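Painting a spare room when every wall is different?

bakalis_jo
Hello all! Finally got the keys to the new place (first house, still grinning) and I'm now stuck on the back room. One wall is bare brick, another is rough grey, and the previous people left the ceiling very dark. My sister says paint the lot white and be done. I love brick and can't bear to cover it. What would you do?

mortar_moth
Keep the brick!! I spent 11 evenings getting old gloss paint off mine and I'd do every one of them again. Give it a good brush down, seal it with something matt, and leave it alone. White would be a crime.

Uvham Dave
Have to disagree with Moth, sorry. Brick drinks the light. We painted ours with a chalky off-white and the room feels twice the size. You still see all the bumps and joints, so you don't lose the character.

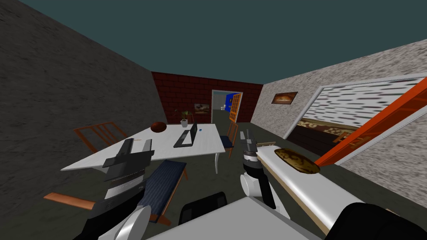

spyros_f
Dark ceilings get such a bad press and I adore them! I did our dining room in a deep green two winters ago, and it went from a cold box to the room everyone ends up in. The trick is keeping the wood and the trim lively. A dark teal overhead with red brick is a gorgeous pairing, and an orange wooden door in a white frame lifts the whole lot. I'd stop there and buy a rug.
Spyros Fragkou

Uvham Dave
Fine with high ceilings, Spyros. In my terrace I'd feel like I was living in a shoebox with the lid on.

spyros_f
Ours is low too! Try it. It's one tin of paint, and if you hate it you've lost a Saturday.

mortar_moth
Small thing on sealing: do a test patch behind where a radiator or cupboard will go. The first stuff I bought went shiny and I nearly cried.

bakalis_jo
You're all brilliant. Brick stays (sorry Dave), ceiling stays for now, and I'm off to look at rugs. Might try a warm landscape print on the brick as well. Does anyone drill into the brick or the mortar?

Uvham Dave
Mortar, always. Easier to fill when you change your mind. And you will want white by April, mark my words :)

Related threads
Vadon matt sealer, any good on old brick?
Stripping 123 years of paint off a staircase
Rugs for under 200
Jarkasa shelving on uneven walls

We use cookies to keep you logged in. Accept / Settings

Contact us | Forum rules | Copyright the forum and its members | Back to top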